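Ponum Wrist-View Simulation Set
Rendered training episodes for two-arm manipulation research
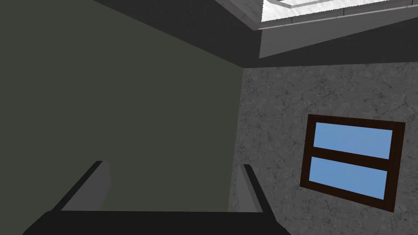

Ponum is a set of simulated episodes for training and testing policies that act from wrist views alone. It was built for the Lanance study on viewpoint loss, which asked how far a policy can be trusted once the work area leaves the wrist image. The set contains 1565 episodes rendered in 89 rooms. Wall finish, ceiling height, window placement and light level change from room to room. Task goals do not.

What each episode contains
Left and right wrist views, time-aligned
Joint positions and gripper opening for both arms
Commanded and executed actions, stored separately
Room seed and surface list
Success flag set by the simulator

Method
Earlier work with the Vahidi planner dropped any step in which neither wrist view showed the target. Ponum keeps those steps. They occur mostly at the start of an episode and during large arm moves, when the gripper may face a wall or ceiling. Each one carries a visibility tag so that a training run can include, down-weight or skip it.

Two policies were trained on the same episodes, one with the tagged steps and one without. Both used the same network and the same number of updates. Testing was done in 6 rooms held out from training, with 40 trials per room.

Result
The policy trained with the tagged steps recovered more often after the target left view. The gain was largest in rooms with patterned walls and close to zero in plain ones. Placement accuracy did not change — the tagged steps affect search and approach, and have little bearing on the final grasp.

Known limits
Window glass is rendered as a flat color with no outdoor view. Policies that rely on daylight cues will not transfer well. Contact forces are not recorded in this release. Gripper opening is logged as a single value per hand, so the two fingers cannot be moved independently at replay.

Compatibility
Episodes load in Trirnard 6 and later. Older versions read the joint data but ignore the visibility tags.

License
Research use. Room seeds may be redistributed; surface textures may not.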